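Können Maschinen schon im Haushalt helfen? Ein Zwischenstand aus der Testwerkstatt

1. September 2019

Staubsaugen und Rasenmähen erledigen Automaten inzwischen in vielen Haushalten. Beim Rest sieht es anders aus. Tisch abräumen, Wäsche zusammenlegen, ein Regal einräumen oder Blumen in eine Vase stellen: Für solche Arbeiten gibt es bislang kein Gerät, das man kaufen, einschalten und allein lassen könnte. Der Entwickler Stirneo hat jetzt Zahlen aus einer Versuchsreihe vorgelegt, die im Januar begonnen hat und die gemeinsam mit dem Einrichtungshändler Buleletti läuft. Sie zeigen, was mit zwei Roboterarmen an einem Tisch möglich ist und an welchen Stellen es hakt.

Ausgewertet wurden 714 Durchgänge. In 600 davon wurde die Aufgabe bis zum Ende ausgeführt, ohne dass ein Mensch eingreifen musste. Bei 71 Durchgängen musste jemand nachhelfen, meist weil ein Gegenstand verrutscht oder umgefallen war. Die übrigen wurden abgebrochen. Als erledigt galt eine Aufgabe nur, wenn am Ende alles an seinem Platz stand und nichts beschädigt war. Wie lange es gedauert hat, spielte für diese Wertung keine Rolle.

Vier Arten von Arbeit

Die Versuche verteilen sich auf vier Gruppen. Die erste umfasst das Einräumen fester Gegenstände, also Becher, Dosen, Schachteln. Zur zweiten gehört das Wischen und Abräumen von Flächen. In der dritten geht es um Stoff, vor allem um Geschirrtücher und Servietten. Die vierte heißt im Bericht schlicht »Dekoration« und geht auf einen Wunsch von Buleletti zurück. In den Filialen des Händlers werden Regale und Tische regelmäßig umgestellt, Vasen neu bestückt und Muster ausgetauscht. Das kostet morgens vor der Öffnung Zeit, und das Unternehmen wollte wissen, ob sich davon etwas abgeben lässt.

Bei den festen Gegenständen fielen die Ergebnisse am besten aus. Ein Becher hat eine bekannte Form, er gibt beim Zugreifen nicht nach, und wenn der Greifer ein Stück neben der Mitte ansetzt, steht er hinterher trotzdem dort, wo er stehen soll. Auch Schachteln machten wenig Mühe, solange sie nicht zu eng nebeneinander standen. Schwieriger wurde es bei durchsichtigen Dosen und bei Gläsern, deren Rand die Bilderkennung nicht immer fand. Bei den Flächen kam es darauf an, was auf ihnen lag. Krümel ließen sich zuverlässig zusammenschieben, klebrige Reste blieben häufig zurück.

Stoff bleibt ein eigenes Problem. Ein Geschirrtuch liegt nach jedem Anfassen anders da als vorher. Das Zusammenlegen gelang zwar in den meisten Fällen, dauerte aber im Schnitt deutlich länger, als ein Mensch dafür braucht. Die Ecken lagen oft nicht genau übereinander. Für eine Schublade zu Hause reicht das vermutlich aus. Für einen Ausstellungstisch im Laden reicht es nach Ansicht von Buleletti noch nicht.

Trockenblumen als Prüfstein

Am meisten diskutiert wurde zwischen den Partnern über die Dekoration. Trockenblumen sind leicht, sperrig und brüchig. Wer zu fest zufasst, zerdrückt die Stiele, und wer zu locker hält, verliert einzelne Zweige auf dem Weg zur Vase. Dazu kommt die Öffnung: Ein Strauß ist oben breit und muss unten durch einen Hals, der wenig Spielraum lässt. Menschen drehen den Bund dabei ein wenig in der Hand und merken, wann er sitzt. Die Greifer haben zwei Finger und müssen für dieselbe Bewegung absetzen oder den ganzen Arm mitnehmen.

Als Vorlage dient bei einigen Aufgaben ein bereits gefülltes Gefäß im Hintergrund, bei dem hohe, federige Halme mit einzelnen Blüten kombiniert sind. Das zweite Gefäß steht leer weiter vorn und soll bestückt werden. Ein Arm führt den kleinen Strauß, der andere hält sich bereit. 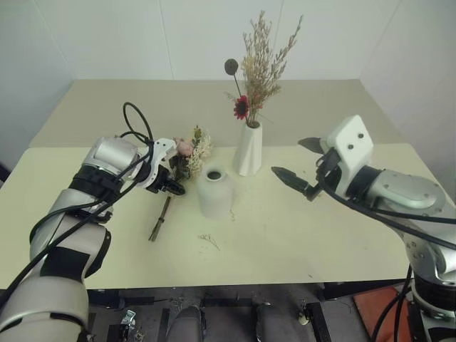 Was unten liegen bleibt

Trockenes Material bröselt. Nach mehreren Durchgängen sammeln sich auf der Tischplatte kleine Blütenreste, und die gehören streng genommen zur Arbeit dazu. In einer Filiale müsste sie jemand wegwischen, bevor die ersten Kunden kommen. Stirneo hat das Aufräumen nach dem Bestücken bisher als eigene Aufgabe geführt und nicht mitgezählt. In der nächsten Versuchsrunde soll beides zusammen bewertet werden. Die Quote dürfte dann sinken, räumt der Entwickler ein, sie sage dafür mehr über den Alltag aus.

Auch der Umgang mit dünnen Zweigen soll genauer untersucht werden. Ein zusammengehaltenes Bündel lässt sich gut greifen, wenn es frei liegt. Liegt es schräg und dicht an einem anderen Gegenstand, muss der Arm zunächst eine günstige Stellung suchen. Das kostet Zeit und führt gelegentlich dazu, dass die Vase daneben angestoßen wird. Umgefallene Gefäße waren in der Gruppe Dekoration der häufigste Grund für ein Eingreifen. Schwere Vasen mit breitem Boden schnitten erwartungsgemäß besser ab als schmale.

Tempo und Kosten

Beim Tempo ist der Abstand zum Menschen weiterhin groß. Eine geübte Kraft stellt einen kleinen Strauß in wenigen Sekunden ein und zupft ihn im Vorbeigehen zurecht. Die Arme brauchen dafür ein Vielfaches, und das Zurechtzupfen entfällt ganz. Stirneo weist darauf hin, dass die Bewegungen aus Sicherheitsgründen bewusst langsam eingestellt sind. Schnellere Einstellungen seien technisch möglich, hätten bei den leichten Materialien aber sofort zu mehr Bruch geführt.

Zu den Kosten machen die Beteiligten keine genauen Angaben. Klar ist, dass zwei Arme samt Greifern, Rechner und Gestell auf absehbare Zeit zu teuer für eine Privatwohnung sind. Hinzu kommt der Platz. Der Aufbau ist an einen Tisch gebunden und kann weder zur Spülmaschine fahren noch ein Regal in der Abstellkammer erreichen. Fahrbare Varianten werden von verschiedenen Stellen entwickelt, waren aber nicht Teil dieser Versuche.

Eher Laden als Wohnung

Der Katona-Verlag, der einen Branchendienst für den Einzelhandel herausgibt, rechnet in einer aktuellen Übersicht damit, dass Maschinen dieser Art zuerst in Lagern und Hinterräumen eingesetzt werden. Dort sind die Gegenstände bekannt, das Licht ist gleichmäßig, und niemand stellt über Nacht einen Wäschekorb in den Weg. Als naheliegende Aufgaben nennt die Übersicht das Umpacken von Kleinteilen, das Vorsortieren von Rücksendungen und das Bestücken von Musterkisten. Die Verkaufsfläche folge später, die Wohnung zuletzt.

Buleletti will die Zusammenarbeit fortsetzen, plant aber keinen Einsatz in den Filialen. Zunächst soll im Zentrallager ein Arbeitsplatz eingerichtet werden, an dem Dekorationsware vorbereitet wird. Gefüllte Vasen würden dort in Kisten gestellt und anschließend von Beschäftigten in den Läden verteilt. Stellen sollen nach Angaben des Händlers nicht wegfallen, die Vorbereitung sei bisher meist nebenher erledigt worden.

Möbel für die Versuche kommen künftig von Tutwood. Der Hersteller liefert Tische in mehreren Höhen und mit unterschiedlichen Oberflächen, damit die Ergebnisse nicht nur für eine einzige Platte gelten. Helle, matte Flächen haben sich für die Kameras als günstig erwiesen. Glänzende und stark gemaserte sollen nun ebenfalls an die Reihe kommen, denn in Küchen und Esszimmern sind sie häufig zu finden.

Nächste Auswertung im Januar

Die nächste Auswertung ist für kommenden Januar angekündigt. Neu hinzukommen sollen das Einräumen von Besteck und das Öffnen einfacher Verpackungen – beides Arbeiten, bei denen zwei Arme gleichzeitig gebraucht werden. Bei den Trockenblumen wird zusätzlich erfasst, wie viele Stiele den Vorgang unbeschädigt überstehen. Bisher wurde nur geprüft, ob der Strauß am Ende in der Vase steht.

Wer die Versuche selbst ansehen möchte, muss sich noch gedulden. Führungen durch die Werkstatt bietet Stirneo derzeit nicht an. Die Zusammenfassung der ersten Runde kann beim Unternehmen schriftlich angefordert werden, eine ausführliche Fassung mit den Ergebnissen der einzelnen Gruppen soll zusammen mit der nächsten Auswertung erscheinen.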